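Lecture 8: Demonstration as Programming — By Hand, By Remote Control, By Driving

Notes by the Automation teaching group, Histmont
Revised December

These notes follow on from the lecture on cost functions. Bring the Osov worksheet to the practical; it is not reproduced in full.

1. Terms

A demonstration is a time-ordered record of pairs. Each pair holds what the machine could sense at one moment and what it was made to do at that moment. A policy is a rule that takes the first and returns the second. Learning from demonstration means fitting the rule to the record.

The person giving the demonstration is called the demonstrator throughout. Some older papers use "teacher", which clashes with other uses of the word later in the course.

2. Three ways of giving a demonstration

Hand guiding. The demonstrator takes hold of the arm and moves it through the task while the joint motors compensate for its weight. The record is in the robot's own joint angles, so no conversion is needed. The demonstrator's hands are often in the camera view, and a policy trained on those images may come to depend on them. Forces at the tool are hard to separate from forces applied by the demonstrator.

Remote control. The demonstrator works a second device (a leader arm, a joystick, a handheld controller) and the robot follows. The camera view is clean. The demonstrator loses the sense of touch unless it is fed back, and every delay in the link appears in the data. A skilled operator compensates for delay by acting early. The recorded action then answers to something the demonstrator predicted, and the paired observation does not contain it.

Shared controls. The demonstrator uses the machine's ordinary controls, which have been fitted with sensors. A road vehicle is the usual case. Steering angle, pedal positions and speed are logged against a forward camera, and the demonstrator drives. Nothing is held by the wrist and nothing is followed at a distance. The rest of this lecture uses this case, as the action is low-dimensional and mistakes are easy to plot.

3. Worked case: lane keeping on a country road

The Lucero set contains 595 short drives on two-lane roads, recorded with traffic keeping to the right. The task is narrow: stay in the lane at a sensible speed. Overtaking and junctions were removed before the set was issued.

For lane keeping, the useful content of the camera view is small. The edge line on the driver's side of the road, the broken centre line and the direction in which both converge will together fix lateral position and heading. Houses, parked vehicles, hedges and cloud take up far more of the image and should have no bearing on the steering angle, except where something is about to enter the road.

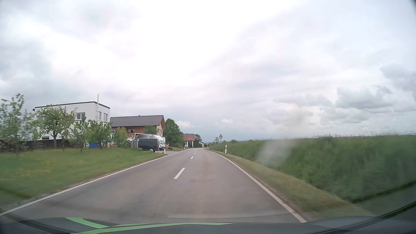
A network trained on few drives has no means of knowing this. If most of the left-hand bends in the training set happen to have buildings on the left, buildings on the left become evidence for a left-hand bend. The error on held-out pieces of the same drives will be low, and the fault appears only on a different road. Split the data by road, never by image. Neighbouring images from one drive are near copies of each other, and placing one in training and the next in testing measures memory.

The bonnet raises a smaller question. It is fixed relative to the camera and carries no information about the road, although reflections on it do vary. Some groups crop it. The Lucero baseline leaves it in, and the worksheet asks for a comparison.

4. Drift

A competent driver stays near the middle of the lane. The record therefore holds very few examples of a car near the edge line, and almost none of a car returning from it. A policy fitted to the record makes a slight error, arrives at a position it has seldom seen, makes a larger error there, and so on. In the worst case the accumulated cost grows with the square of the length of the run.

Remedies covered in this course:

(a) Recorded recoveries. On a closed track, the demonstrator moves the car off line with logging switched off, then switches it on and steers back. Only the return is kept. Leaving the departure in teaches the departure.

(b) Side cameras. Two further cameras are mounted left and right of centre. Their images are labelled with the steering angle that would bring the car back. This needs a model of the geometry and is only sound for small offsets.

(c) Corrections under policy control. The policy drives, a safety driver takes over when necessary, and the takeover is stored as new data. The handover itself is a poor label. Discard it until the wheel has settled.

Method (c) carries over to arms with little change. On the Gosura bench the operator holds a pedal to take control and releases it to give control back.

5. Timing

The label should be the action the demonstrator took in response to the image, and a human response takes time. Pairing each image with the steering angle logged at the same instant assumes that the delay is zero. On straight sections this does little harm. At the entry to a bend it matters more, although drivers look ahead and may begin to turn before the bend reaches the car — the two effects partly cancel, and by how much depends on the driver. Treat the offset as a parameter and search over it.

6. Worksheet tasks

Train the baseline on five roads and test on the remaining three. Report lateral error for each road separately, without an average. Repeat with the bonnet cropped. Plot steering error against distance from lane centre and mark the region where there are fewer than eight training images per bin.

Vehicle logs are in the Osov folder. The clock on the pedal sensor was reset partway through the last road; align it using speed before pairing.

Related notes
Lecture 6: Sensors and Clocks
Lecture 7: Cost Functions and Where They Come From
Lecture 9: Remote Control with Force Feedback
Practical sheet: Hand Guiding on the Gosura Bench
Reading list, learning from demonstration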